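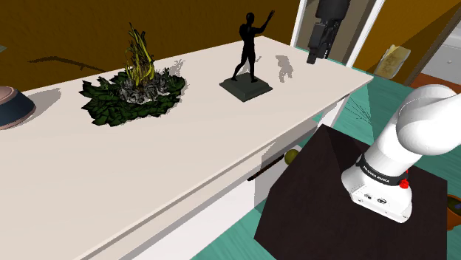
Okalel Chamber Music Series Confirms Program, Venue and Ticketing

OKALEL, 4/14/20 — The Okalel Chamber Music Series has confirmed the program for its next season, which will be held at Hoani Hall. The hall seats 600 in its standard layout. All seats are reserved.

The season consists of 3 concerts. The first two will be given by the Imer Quartet, with Naomi Obura and Huia Tawhiri on violin, Evaristo Becerra on viola and Armindo Seixas on cello. The third is a solo piano recital by Ashton Wihongi.

The quartet's opening concert pairs Haydn's Quartet in D minor, Op. 76 No. 2, with Schubert's Quartet in D minor, D. 810. The second concert is given over to Beethoven's Quartet in B-flat major, Op. 130, performed with the Grosse Fuge as its finale. Wihongi's recital includes Schumann's Kreisleriana and the first performance of Kakov, a work in 2 movements by Obura.

"Kakov was written for a hall with a short decay," said Obura. "The second movement is mostly repeated notes in the low register, and they need to stay separate."

Hoani Hall has replaced its stage floor and rear reflector panels ahead of the season. The panels are adjustable and will be set at a shallower angle for the quartet concerts than for the recital. Stage access is now by ramp from the east side.

Season subscriptions go on sale to current subscribers first. The series had 1286 subscribers on its mailing list at the close of last season. Single tickets will be released once renewals are complete — unclaimed seats go back into the general allocation at that point.

Subscribers may exchange tickets between concerts at the box office, subject to availability. Latecomers will be seated between works. Program notes will be available at the door.

Press tickets and scores for review can be requested from the Okalel series office.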